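家用双臂台架：先在仿真里摆好再动手，求挑毛病

打印本页 | 发送给朋友

florante_b
发表于 10/07/2019

车库里准备搭一套双臂台架，两条六轴臂，平行夹爪，桌面作业。机械部分还没下料，先把整套东西搬进仿真，确认行程、视角和底座间距。底座间距目前定 800 mm，两臂装在同一块机身板上。控制周期 4 ms，关节侧用的是 Vukard 的驱动板，仿真里按它的阶跃响应做了一个一阶近似。

场景用 Dagdag 的房间模板改的，墙、地板、窗都是模板自带，桌上的东西是我自己加的。有两个问题想请教：

一、腕部相机离指尖太近，夹爪本体占掉画面下部一大块，近处的目标容易被挡。要不要把相机往后挪，还是往侧面挪？

二、右臂持刀时的碰撞余量怎么给。我现在对刀和夹爪用同一个膨胀半径，规划器经常报无解。

ternham_lathe
回复 florante_b

先上图。光说“占掉一大块”没法判断。另外把手指张开时的画面也给出来，闭合时的不用，闭合时遮挡的位置不一样。

florante_b
回复 ternham_lathe

手指张开的近景，以及能看到两条臂的全局视角：

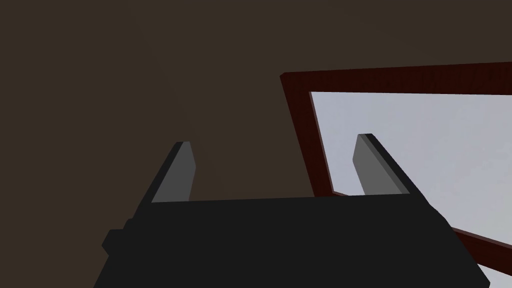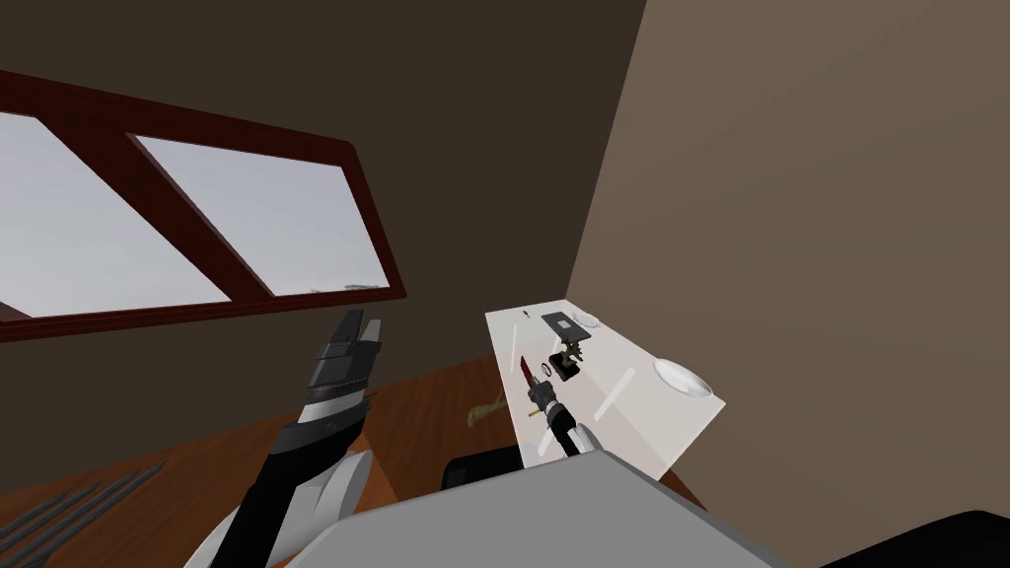

补充参数。腕部相机目前水平视场 60 度，光轴与夹爪中线夹角 12 度。近裁剪面设得很小，所以夹爪本体会完整渲染出来，没有被裁掉。全局相机固定在机身上，有滚转角，是我故意留的，想看看标定程序能不能自己解出来。

碰撞模型：手臂各段用胶囊体，夹爪用凸包，刀用一个长方体包住刃和柄。场景文件一共 1,446 行，手写的部分不多，其余是脚本生成的。

老周不焊接
回复 florante_b

看了第一张。遮挡主要来自夹爪本体，手指不是大问题，两指张开以后中间的空当够宽。往后挪相机没有用，后退以后本体还在视锥里，目标在画面里反而更小。我的建议是往侧面偏 35 mm，再把光轴朝指尖方向内倾，让本体的遮挡集中到画面一个角上，另一侧就能看全。

ternham_lathe
回复 老周不焊接

不同意侧偏。侧偏之后左右两指的视差不对称，对中的时候要额外补偿。他这是两条臂，左右腕相机镜像安装，标定文件要维护两套。第一张图里木框的左上角在两指前方看得很清楚，做对位足够了。遮挡的那一段可以靠接近过程中的前几帧补，末段走开环，距离短，误差可控。

老周不焊接
回复 ternham_lathe

末段开环的前提是目标不动，而且手臂重复精度要够。自己搭的臂，减速器回差多少都没测过，末段开环我不敢推荐。两套标定文件不算什么负担，一个脚本跑两遍的事。

ternham_lathe
回复 老周不焊接

回差没测就该先测回差，不该拿相机位置去补。顺序反了。

Pliston_user
回复 florante_b

说第二个问题。刀和夹爪用同一个膨胀半径肯定不合适。刀是长条物，外面套一个长方体，再整体膨胀，刀尖方向凭空多出一截，桌面附近的可行空间就被吃掉了。拆成两段：
1. 刃部单独一个薄盒，膨胀 3 mm；
2. 柄部并入夹爪凸包，膨胀 8 mm；
3. 刃与桌面之间另设一条距离约束，不走膨胀。
分开之后规划器的无解率应该会明显下降。

再说第二张图里的桌面。桌面是半透明的，那个玻璃盘也是透明的，如果后面打算用深度图，仿真里给的深度是理想值，真机上这两样都会出空洞。建议现在就在深度图上加掩膜，把透明材质的像素置无效，不然仿真里调好的参数到真机上要全部重来。

florante_b
回复 Pliston_user

拆分方案可行，今晚改。刃与桌面的距离约束打算写成软约束，权重先给 300。深度掩膜之前没考虑，材质表里有透明度字段，可以直接拿来生成掩膜。

半透明桌面是我自己设的材质，调试时为了看桌下的碰撞体改过透明度，一直没改回来。真机桌面会用不透明的板子。玻璃盘保留，真机上也要处理这一类物体。

gearlash
回复 florante_b

软约束我反对。刀具和台面、刀具和另一条臂之间的距离必须是硬约束，无解就让它无解，停在原地。软约束的权重再大，优化器在局部极小附近照样会拿它去换别的项。仿真里无所谓，上真机就是刀尖戳桌面，或者戳另一只手腕。你两条臂的工作空间在桌子中间是重叠的。

另外，真机阶段请先用钝头的塑料件代替刀，质量和质心配成一样即可。急停要切驱动电源，不能只发停止指令。

florante_b
回复 gearlash

接受。刀对台面、刀对另一臂改成硬约束，软约束只留给姿态偏好。急停回路本来就打算走继电器，直接断母线。代用件的事记下了。

老周不焊接
回复 gearlash

断母线之前想好手臂怎么停。没有抱闸的关节断电就往下掉，手里还夹着东西。至少二、三轴要带抱闸。

gearlash
回复 老周不焊接

对，漏说了。抱闸得是失电制动的那种，并且要先测一遍抱闸动作时间。

florante_b
补充进展

按上面的意见改了三处，结果如下。

碰撞模型：刃、柄拆分，硬约束。同一组随机目标跑 4,000 次规划，无解的比例从 17% 降到 5%。剩下的多数是两臂交叉的目标，本来就够不着，属于任务设置问题。

相机：两种方案都试了。侧偏 35 mm 的方案，末段能看到接触点，但标定残差比居中时大，原因还在查，怀疑是内倾角和畸变参数耦合。居中加末段开环的方案，在仿真里没有差别，仿真里没有回差，这个结论不能外推。支架会做成可调的，长孔加定位销，两种位置都能装，等真机测完回差再定。

深度掩膜：已加。玻璃盘的轮廓现在靠彩色图拟合椭圆，深度只取盘子周围一圈桌面的值。

ternham_lathe
回复 florante_b

长孔支架锁紧以后会有微量转动，定位销至少两个，间距尽量拉大。回差的测法：千分表顶在末端，关节锁住，两个方向各加一次力，读差值。每个关节单独做，别一次测总的，总的分不清是谁的。

Pliston_user
回复 florante_b

17% 和 5% 是同一个随机种子吗？规划超时设多少？超时算不算无解？

florante_b
回复 Pliston_user

同一个种子，超时 2 秒，超时计入无解。改之前超时的占多数，改之后基本没有超时。场景文件和测试脚本整理一下再发，路径都是写死的，现在发出来别人跑不了。

打印本页 | 发送给朋友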